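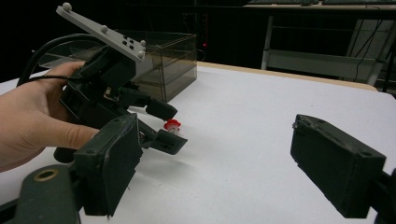

Unit 4 – Metering and Exposure Compensation
Handout to go with the April session

Last time we left off with the gray card, and a few of you asked why your snow pictures still came out looking like dishwater. Great question, and it's what this whole unit is about!

Your camera's meter looks at the light bouncing off whatever you point it at and assumes it should average out to a middle gray. Most of the time that guess is pretty good. Grass, brick, a weathered barn, a crowd in ordinary clothes – all fine. Point it at a white wall and it still wants gray, so it cuts the exposure. Point it at a black dog and it does the opposite, and you get a washed-out dog on a blown-out lawn.

Compensation in one line: bright subject, add light. Dark subject, take light away. It feels backwards the first few times. Keep at it!

Starting points (then check your histogram)
Fresh snow in sun: +1 1/3 to +2
Pale sand: +1
Fog: +2/3 to +1
Dark evergreens filling the view: -2/3
Black cat, black coat: -1 to -1 1/3
Stage performer against a dark curtain: -1, or switch to spot

Metering modes
Evaluative (some makers say matrix) reads the whole picture area and weighs the parts. Center-weighted leans on the middle. Spot reads one tiny patch and ignores everything else, and I love it for theater work and for the moon. Just remember to switch back. I once shot 93 pictures of the mill at Gourlay with spot still on from the night before, and 28 were usable.

Reading the histogram
Left side is shadows, right side is highlights. There is no "correct" shape. A foggy morning makes one narrow hump and that's how it should look. What you're watching for is a spike jammed against the right wall, which means highlight detail is gone and no amount of editing will bring it back. Turn on the blinking highlight warning if your camera has one.

Matilde Pacheco has kindly let us use her Plollwood harbor series again. Look at the pair with the white hull: same aperture, same ISO, 1 1/3 stops apart. Compare the paint seams.

Assignment
Choose one very light subject and one very dark one. Shoot each at -2, -1, 0, +1 and +2, in aperture priority, ISO fixed. Bring all ten, unedited, with your favorite of each marked. Allow 45 minutes or so, more if the clouds keep moving.

Dineo Mtshali is covering the lab hour, so give your files to her. Next unit: bracketing, and when to go fully manual.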